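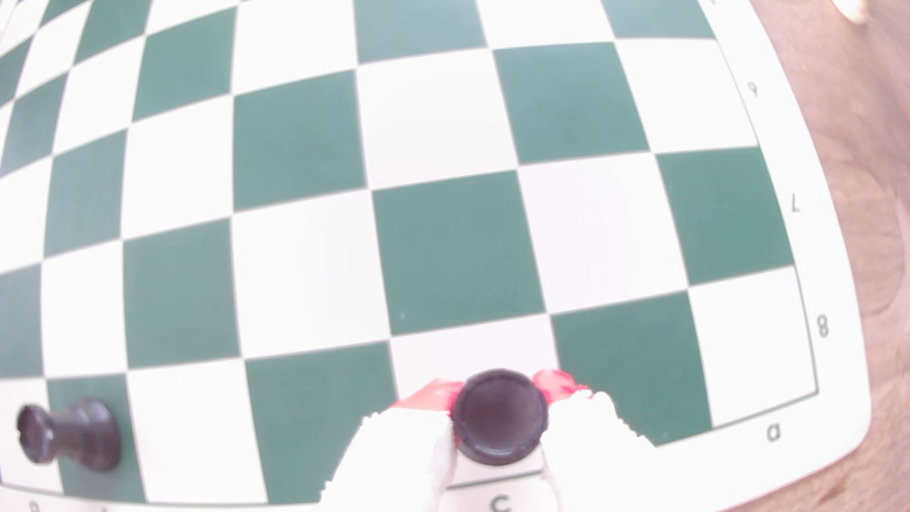 4.2 Grounding the instruction before the policy runs

A command such as "move the rook from c8 to c6" carries two locations, and the low-level policy has no reliable way of reading either from text. In early trials the policy often grasped the right type of piece on the wrong square. We therefore split the problem. A planner turns the command into a source square and a target square, and a perception module turns each square into a pixel location in the overhead view. The policy receives the overhead image with two marks drawn on it - red for the piece to be grasped, blue for the place to put it down - together with the unmarked wrist image.

The perception module, Uvel, fits a homography from the outer line of the playing grid to a flat eight-by-eight board. The mat is vinyl and does not always lie flat, so we refine the fit with the inner grid corners and drop any corner whose residual is above 14 pixels. Square names follow the labels printed on the mat. The marks are placed at the projected square centers (Figure 3).
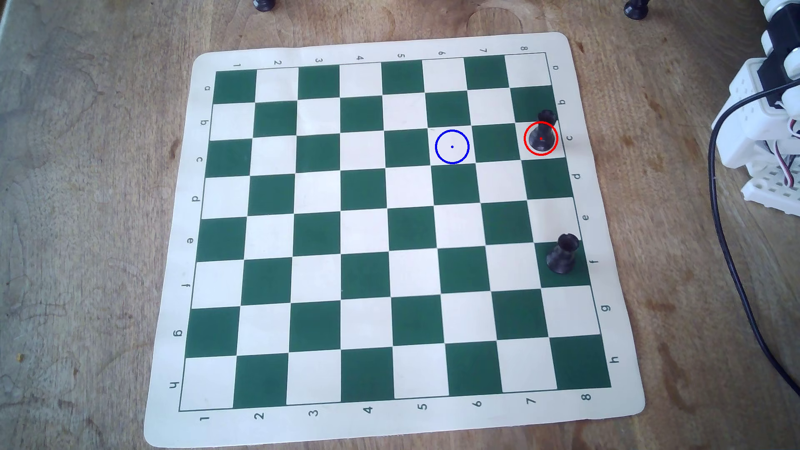 Figure 3. Overhead input with both marks drawn. Red: source, c8. Blue: target, c6.

Both marks stay fixed for the whole episode. We also tried moving the red mark with the gripper, following a suggestion by Lorenz Haslinger, but tracking failed when the arm covered the piece and the policy learned to wait for the mark to return. Fixed marks gave smoother motion.

The wrist view is left unmarked and is not rectified. Its lens distortion is strong, and undistorting it removed pixels near the fingers, where the last few millimeters of alignment are decided. The encoder sees the same distortion in training and at test time.

We collected 400 teleoperated episodes and held out 60 for validation. At test time the source and target are computed once, before the first action. A second rook in the same part of the board, as at f8 in Figure 3, is a useful check: the two pieces have the same shape and color, and only the mark tells the policy which one to take.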